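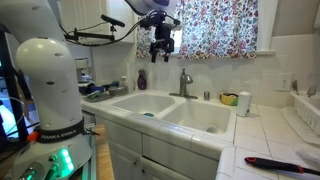 Robot arm and microphone in a kitchen.

How to ask a question at a Brodley town council meeting

Any resident of Brodley can put a question to the council in public. You do not need to belong to a party or a residents' group, and you do not need to own property in town. The steps below cover a regular meeting. Budget hearings have their own sign-up sheet.

Step 1. Check that it is a council matter

The council handles local roads, parks, zoning, trash pickup and the library. Schools go to the school board. The Dogar bridge and the road leading to it belong to the county, and the clerk will send back any question about them.

Step 2. Read the agenda

The agenda is posted on the town website and on the board outside the clerk's office. If your subject is listed, write down the item number. If it is not listed, you can still speak under "Other business," but the council cannot vote on it that night.

Step 3. Write the question

Keep it to one subject. The form has room for 435 characters, including spaces, and the clerk does not accept attachments with it. Ask for something that can be answered:

Weak: Why does the town keep ignoring Pranard Street?
Better: When will the council vote on the Pranard Street crossing, and what has been set aside to pay for it?

If you mention a figure, say where it came from. "The draft budget lists $4,000 for signs" is easier to answer than "all that money for signs."

Step 4. Send in the form

Forms are due by 4 p.m. on the day before the meeting. You can email the form or hand it in at the counter. Ask for a stamped copy if you go in person. Put your street address on it or it will be returned.

Step 5. At the meeting

Sign in at the door. When the chair calls your name, go to the microphone, give your name and street, and read your question as written. You have 2 minutes. One follow-up is allowed, and it has to be on the same subject. Speak to the chair, even if another member is the one answering.

Step 6. Afterward

If a member promises a written reply, email the clerk the next morning and ask for it to be recorded in the minutes. Draft minutes go up before the following meeting. Corrections must be sent in before they are approved.

There is no August meeting. Forms sent in over the summer are held for September.

Page by Rosario Melis for the Fidier neighborhood newsletter. Blank forms are at the clerk's counter.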